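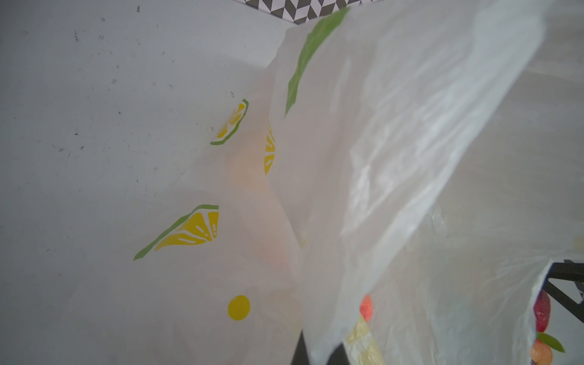 Market Bags, Part 9

Back with more from the carrier bag collection! I started keeping these in December (the printed ones only, plain ones go straight under the sink), and there are now 16 I like enough to put up here. This one went online 3/31/19.

The lemon bag, on the counter. I love the yellow slices with their green rinds, and that one fat yellow dot under the biggest slice makes me happy every time. Thin white plastic, so it creases if you so much as look at it.

I got mine at the Sokley market with a load of onions in it, and the lemons have come along on every trip since. My sister swears the Clirby fruit stand has the same print with oranges. If you have a spare, I'll swap you two of the Fikre ones with the blue stripes!

Next page: paper bags, mostly from Nirkemside bakeries.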